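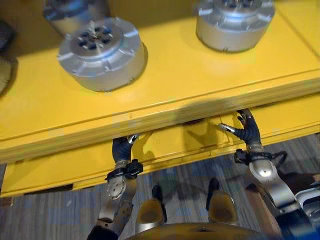
Silver cylinders on yellow. Open Sheds, Pranthorpe.

Open Sheds: your questions

What is Open Sheds?

For one weekend every July, workshops all over Pranthorpe roll up their doors and let the rest of us in. Joiners, boatbuilders, sign painters, a bloke who rebuilds pump organs – they're all at it. We started with a handful of places along Marras Road and it has grown like mad. Last year we clocked 3577 visits, in a town where you can walk end to end before your coffee goes cold!

Do I need to book?

Not for general wandering. Turn up from 10 am, grab a map at the Rosberg Street hall and off you go. The hands-on sessions (lino printing, basic welding, spoon carving) do need a booking, and spoon carving goes first every single year. Put your name down early and join the waitlist if you miss out, as we nearly always get a few late drop-outs.

How much does it cost?

Entry is free everywhere. Hands-on sessions have a materials fee, listed on each session page. Bring a bit of cash as well, because some sheds sell their work and not all of them take cards.

Can I bring the kids?

Please do! Under-12s need an adult with them at all times. Closed-in shoes are a must for everybody, grown-ups included, and you will be turned away in thongs. Prams are fine at most stops. Look for the wheel symbol on the map, which also marks step-free entry. 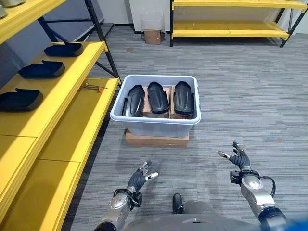 What about dogs?

Sorry, no dogs inside, apart from assistance dogs. There's plenty of shade and a water bowl on the hall lawn if someone in your group is happy to take turns.

Where do I park?

The oval on Wekar Lane has 94 spaces and they fill by mid-morning. The 637 bus stops right outside the hall and it's a lovely ride in past the river. Bike racks are at both ends of Marras Road.

Can I take photos?

Generally yes, and we love seeing them. Check with the shed host before you start snapping, and before you post anybody's face.
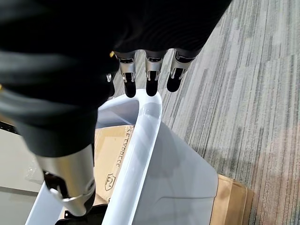

A few hosts are working on jobs for customers and would prefer you kept the phone in your pocket. They'll have a small card up at the door. If you end up with a shot you're proud of, send it in for the spring newsletter, which now goes out to 1206 people.

I have a shed. Can I join in?

Yes, yes, yes! It can be messy and it can be tiny. You'll need public liability cover and a clear path for visitors, and we can help you sort out both. Gerardo Sartori looks after new hosts and will come round for a look before the map is printed. Leave a message at the hall and he'll ring you back, usually after 5 pm.

What if it rains?

We go ahead. They're sheds – bring a coat.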